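One Shallow Box: What Fits, What Doesn't, and What I'd Do Over

Final project report, Everyday Storage elective, Leltgate
August 31, 2020

My project started with a shelf at the Luselcombe toy library. It's a small lending place where families borrow toys the way you'd borrow books, and the soft toys were always the messiest part of the room. Board games stack. Puzzles stack. Plush toys just sort of lean on each other until the whole row slides onto the floor (I put it back more than once before I even signed up for this class).

So my question was pretty simple: can a low, open cardboard box work as a lending set, with a handful of soft toys packed so snugly that you can carry it without anything rolling out? I had a budget of basically nothing, which is why it's cardboard. I did look at the Zosard bins that the Lodhi branch uses, and they're great, but they have lids, and once the lid is on kids don't know what's inside. I wanted the toys on show.

How I went about it

I did most of the packing in July, at a table, with the same box over and over. I tried six different ways of arranging things. Some were silly and I knew it going in. Laying everything flat looked very sweet and wasted a ton of room. Standing everything up was better but the tall ones flopped over the side as soon as I lifted the box.

What worked best was starting with the biggest, roundest toys and pushing them right into the corners and along the back. Round toys are a pain because they leave gaps, but they also squish, so if you put one in first and then wedge something narrower up against it, they hold each other in place. The capsule-shaped toy with the teal top and the pinkish bottom turned into my favorite piece for this. It's a good shape for the middle! It stands up if there's something on each side of it, and if you turn it over it goes in head down just as happily.

I also learned to leave the hard stuff for last. A phone case ended up in the mix, and it was useful to see how a flat, stiff thing behaves with all that fluff. Put it in first and it slides under everything and you forget it exists. Put it on top and you can grab it right away - it does tip, though, depending on what's underneath.
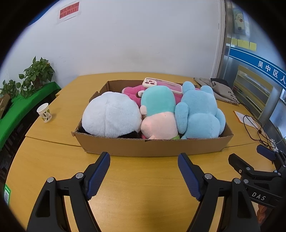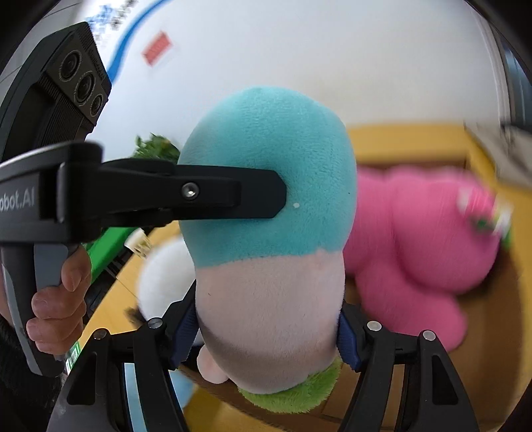
The packed box on the table (first photo), and the turquoise and pink toy upside down (second photo).

Results

The snug version was the clear winner for carrying. I walked the full box down the hall and back seven times and nothing fell out, and I wasn't being especially careful by the end. The blue one with the round ears did well on the right side because it's chunky and pushes against the wall of the box. The white and black one that looks like a panda did the same job on the left. With those two in, I could be pretty lazy about the middle.

Getting things out was more of a mixed bag. The same tightness that keeps the toys in means you have to tug a bit, and whatever you pull from the middle tends to bring a neighbor with it. Kids won't mind. Whoever repacks at the end of the day might. I tried a looser packing to fix this and I didn't like it at all, everything slumped as soon as one toy came out.

Little things disappear. That was my biggest complaint. Anything small and soft sinks into a gap and you only catch a bit of color down there, so I'd say small toys need their own bag or tub.

The cardboard itself got a bit ragged at the top corners. For a free box I'm fine with that, but I wouldn't want to promise it lasts a whole year of lending. Folding the flaps down inside might help, or a strip of cloth tape along the rim. I haven't tested either one yet.

What I'd change

I'd write down the order I packed things in from the very first day. I was so sure I'd remember, and then I spent two afternoons trying to get back to an arrangement I'd liked. My final report has a packing order in it only because I finally started making notes on the back of an envelope.

I'd also try a box with slightly higher sides. Low sides look friendly and you can see everything, but another inch or two would let me pack a bit looser and still carry it safely.

For now the Luselcombe shelf is getting one box set up the snug way, with a card taped to the side: big round ones first, narrow ones in the middle, hard things on top.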